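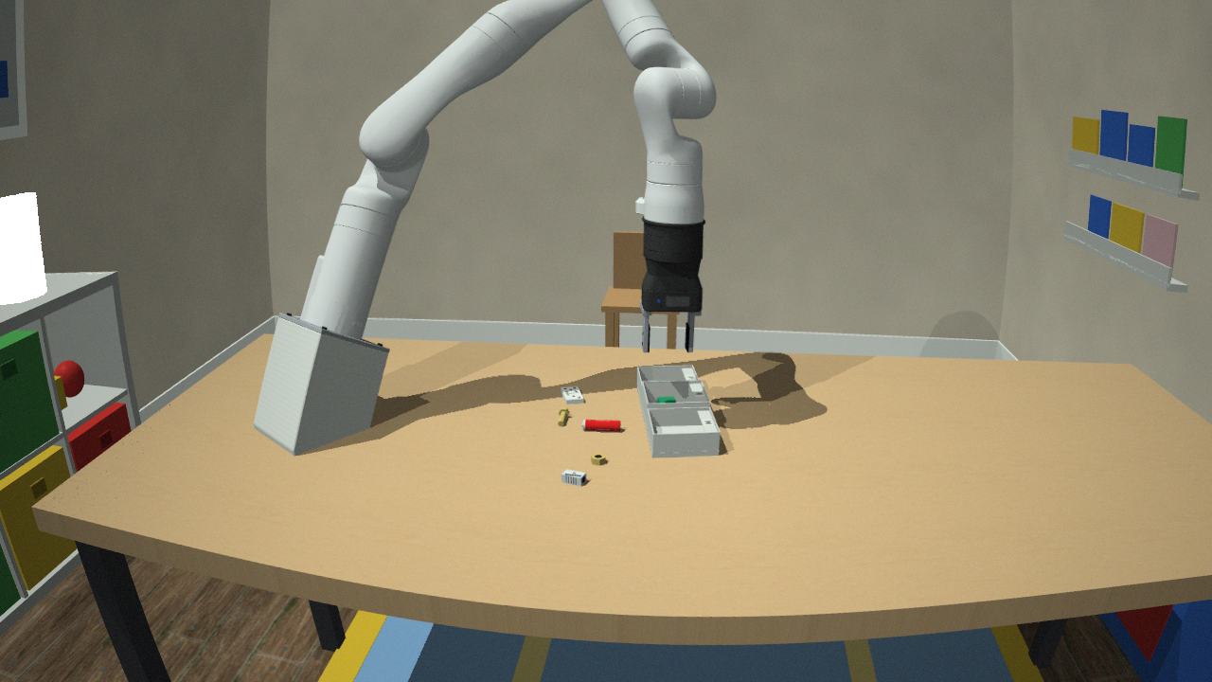 4. Size Labels and Measured Ease in Knit Cardigans

4.1 Materials

The sample consists of 22 women's cardigans bought at full retail price from four labels: Totitz, Barow, Cocco, and Orkach. All are sold as midweight, open-front or buttoned, and hip length. Cropped styles and anything described by the seller as a coat or "coatigan" were left out at the selection stage. Each style was bought in small, medium, and large. A style was dropped if any of the sizes was out of stock on the day of ordering, and the next style on the seller's page took its place.

Fiber content was taken from the sewn-in label and was not tested. The Barow styles are mostly cotton with some nylon. The Cocco and Orkach styles are acrylic blends, and the Totitz styles are split between a wool blend and an all-cotton yarn. We did not try to balance the sample by fiber, and the results in Section 4.4 should be read with this in mind.

Size charts were copied from each seller's product page at the time of purchase. Barow changed its chart during the study. The earlier version is used throughout, as it is the one a buyer would have seen when the garments were ordered.

4.2 Garment preparation

Garments were taken out of their bags, turned right side out, and left flat on mesh shelves overnight in the same room where they were later measured. Folding marks were left alone. Steaming was tried in a pilot and given up: it lengthened the front bands on the loosest gauges and made repeat readings less consistent.

Hang tags and spare-button packets were removed before measuring. Belts were removed from their loops and measured separately; belt data are not reported here. Where a garment had a button front, it was closed with every button. Open-front garments were laid with the front edges touching but not overlapped, and this was the step on which readers disagreed most often. The rule finally adopted was to align the edges at the level of the underarm and let the hem fall where it would.

4.3 Measurement procedure

Five positions were measured: chest width at the underarm seam, hem width, back length from the center of the neck seam, sleeve length from the shoulder seam, and upper sleeve width at its widest point. On dropped-shoulder styles the sleeve reading was also taken from the center back neck, because the shoulder seam sits too far down the arm for the first reading to be compared across styles.

Every position was read by three readers working separately, each of whom laid the garment out again from scratch. The middle reading was kept. When the spread between the highest and lowest readings was larger than the tolerance set in Section 3, the garment was returned to the shelf and read again after the rest of its batch. If the second set also failed, both sets were kept and the position was flagged. Flags occur almost entirely on hem width in ribbed styles, where the fabric pulls in on itself and the reader has to decide how much to ease it open.

Chest ease was calculated as twice the garment's chest width minus the body chest measurement given for that size on the seller's chart. When a chart gave a range for the body, the midpoint was used. Orkach gives a range for each letter size and a separate note telling customers between sizes to go down. The note was not used in the calculation, but it is considered in Section 4.5.

Figure 2. Wrist-level view of a simulated tabletop, with two gray gripper fingers, a white tray with raised gray rims, and a small white block with dark dots.

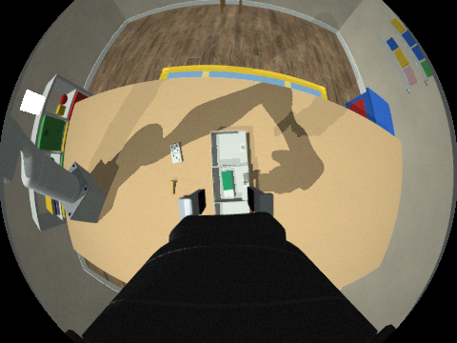
Stretch was recorded separately from the flat readings. The garment was clamped at the underarm seams and extended by hand to the point of first firm resistance, and the width was noted. The method depends on the reader's judgment, and agreement was poorer than for the flat positions. We therefore use stretch only as a ranking within a label and make no comparison of its values between labels.

Product text was collected along with the charts. Two coders, Jovita Barrera and Jahangir Sheikh, marked every statement on the page that told the customer something about fit. Statements were sorted into those that name a silhouette ("relaxed," "slouchy," "slim"), those that give an instruction ("size down for a closer fit"), and those that report what a model is wearing. A sentence could fall under more than one heading. The coders worked without access to the garment measurements, and disagreements were settled by discussion before the two sets of data were joined.

4.4 Results

Ease increased with labeled size in all labels except Barow, where medium and large carried almost the same amount. In the Barow garments the added chest width between those sizes follows the added body width on the chart quite closely, so the wearer of a large gets the same looseness as the wearer of a medium. In the other labels the garment grows faster than the body it is meant for. A customer moving from small to large within Cocco would meet a visibly looser cardigan at each step even if every size were chosen correctly from the chart.

The silhouette words were a poor guide to ease. "Relaxed" was the most frequent term and was applied to garments at both ends of the measured range. Within Totitz, the style with the least chest ease and the style with the most shared it. "Slouchy" was more consistent, but it tracked upper sleeve width better than it tracked the chest. Garments so described had wide sleeves and dropped shoulders, and their bodies were unremarkable. "Slim" appeared on too few pages to be examined.

Instructions did better. Styles that carried advice to size down had more ease than the other styles of the same label, and there was no reversal of this order in any label that gave such advice. Advice to size up was rarer and was found only on buttoned styles. In those garments the chest reading was close to the chart's body measurement, and the stretch ranking was low.

Sleeve length changed little between sizes. In Cocco and Orkach the small and the large differed by less than the measuring tolerance on several styles, which suggests that a single sleeve length is knitted and only the width is graded. Back length behaved in a similar way in Orkach but not in Cocco. 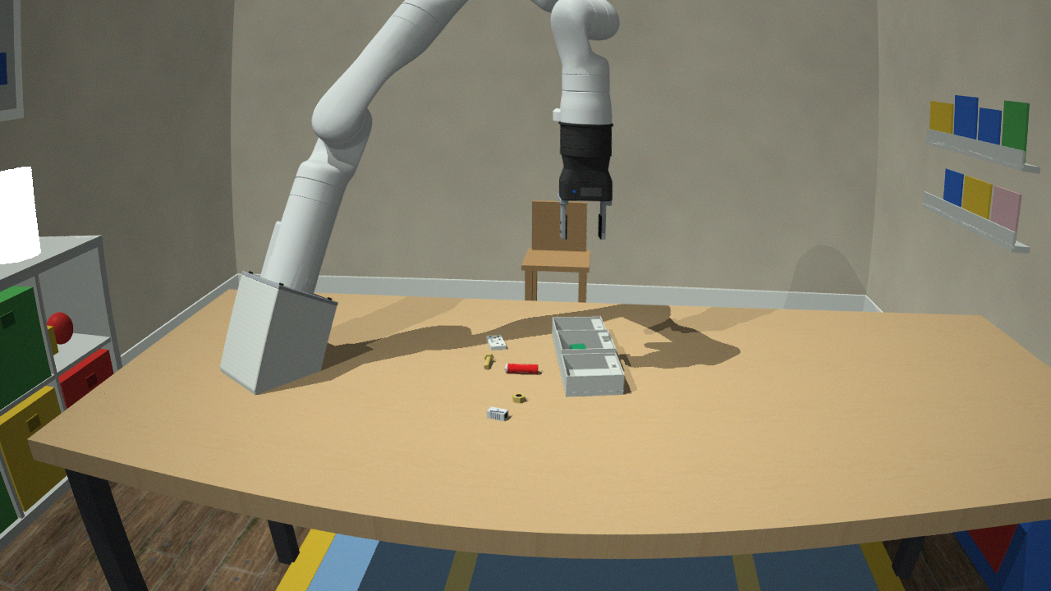 Fiber content had no clear relation to flat ease once label was taken into account. It did affect the stretch ranking, with the cotton styles near the bottom in each label that sold them. A cotton cardigan and an acrylic one with the same chest reading would probably feel different across the back when the arms are brought forward, although no wear trial was carried out to check this.

4.5 Discussion

The main practical point concerns the model statement, which is usually the most specific fit information on the page. It gives a height and a size worn, and customers are known to lean on it. In our sample it seldom gave a chest measurement. A reader of such a statement learns how long the garment is likely to be on a taller or shorter body and learns very little regarding width, and width is where the garments differed most.

The Orkach note on in-between sizes is sound for its looser styles. It is printed on every page, including those for buttoned styles with little ease, and on those pages it would lead a customer toward a garment that strains at the front. A note attached to the style and not to the label would avoid the problem at small cost.

Several limits apply. Only one garment was bought per style and size, so variation in production cannot be separated from variation in grading. Knit goods vary more from piece to piece than woven goods, and a difference between neighboring sizes may partly reflect this. The use of chart midpoints also hides the position of customers at the ends of a range, for whom ease will be larger or smaller than the value given. All readings were made before laundering. Some of the cotton styles carry a care label warning of shrinkage, and the ease values for these should be treated as upper bounds.

The flagged hem readings were kept in the tables and are marked there. Removing them does not change the order of the labels on hem width, but it does narrow the gap between Totitz and Barow. Section 5 takes up the same garments after washing, with the chest and back length positions read again by the same readers.

Previous section | Contents | Tables | References | Next section

Contact the authors | Copyright the authors, all rights reserved | Back to top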